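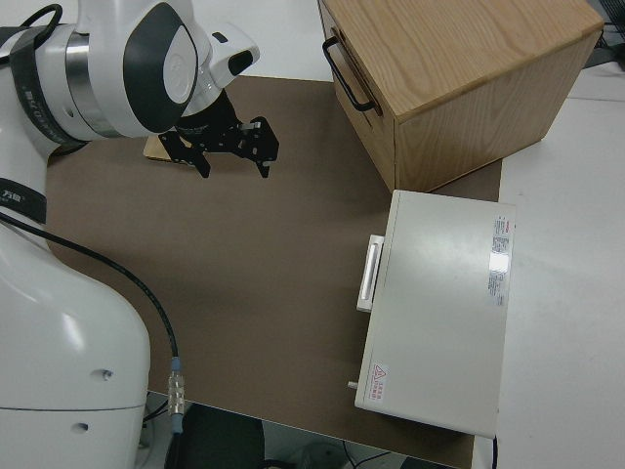
Mitstead, Aug 17, 2026

Olus brings out oak-grained storage box with a carrying handle

Olus, the Mitstead maker of home and workshop storage, has added a wooden box to its Jakitau range. The new box goes on sale today from the Olus shop and from Sowah, which stocks the rest of the range.

The Jakitau box is made of light wood with an oak grain that shows on the top and the sides. A black metal handle is fixed to one side. It is meant to stand on a table or bench and hold the small things that otherwise end up spread over it, such as screws, pegs, offcuts and sewing bits. The box comes in 3 sizes. The largest is 35 cm wide and the smallest will fit on most bookshelves.

Olus started work on the box in March, after customers who had bought the Jakitau trays asked for something with a lid that could be carried from one room to another. The first versions had a rope handle. People who tried them found that the rope swung about and caught on things when the box was put away, so it was changed for metal. The position of the handle was also moved twice before the final version was agreed.

A spokesperson for Olus said: "Most of our customers do their making and mending on a table that is needed for something else later in the day. They want to lay out a mat, get on with the job and then clear up quickly. We wanted a box that could stay out on the table without looking like a toolbox."

The wood has a clear matt finish and can be wiped with a damp cloth. Olus advises against leaving the box in a greenhouse or an unheated shed over winter. Spare handles and fixing screws can be ordered separately, and the handle can be taken off with an ordinary screwdriver.

Olus is also bringing back its large brown work mat, which sold out last year. The mat covers most of a normal desk or small dining table and rolls up for storage. It is sold on its own or together with the middle size of box.

Prices for the Jakitau box start at £19 for the smallest size. Sowah will have all sizes on show, and orders placed through the Olus website will be sent out within 6 working days. Boxes can be collected from the Mitstead shop at no charge.

About Olus
Olus designs and sells storage for homes, workrooms and small workshops. Its ranges include trays, shelves, mats and boxes. The company is based in Mitstead, where it has a shop and a workroom on the same site.

Press enquiries
Samples for review and further product details are available on request from the Olus press office in Mitstead.

Ends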